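Good morning, everybody! (wait for the door to close, people always drift in from the coffee)

Slide 1. Title. Say thanks to Mireille Bouvier for letting me go on about sourdough rye for a whole session. I've been baking it for 23 years and I still get up early to look in the jar.

Slide 2. The starter. Rye flour and water, stirred with a spoon, left on the counter. Mine came from Lucienne Texier in a jam jar and it has survived two house moves and a week in a hot car (tell the car story if they look sleepy, skip it if not).

Slide 3. Feeding. Ask for hands: who feeds by weight, who goes by eye? I was an eye person for ages. Then I bought a scale and my loaves got so much better that I was a little embarrassed!

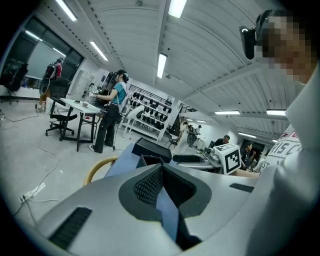

Slide 4. Water. Rye drinks far more than wheat does, so the dough should feel like wet cement. Don't add flour! Pass the bowl down the front row and let people poke it. 200 grams of the starter goes in here, the rest back in the jar.

Slide 5. Baking. Hot oven first, then turn it down. My tin takes 49 minutes. Murray Sutherland swears by longer and his crust is wonderful, so point to him if he's in.

Slide 6. Waiting. A full day before you cut it. I know, I know. The crumb is gummy if you rush, and the flavor on day two is a whole different bread.

Questions. Somebody will ask about caraway. Yes, lots! Jars of starter are by the exit, one per household, lids loose on the way home.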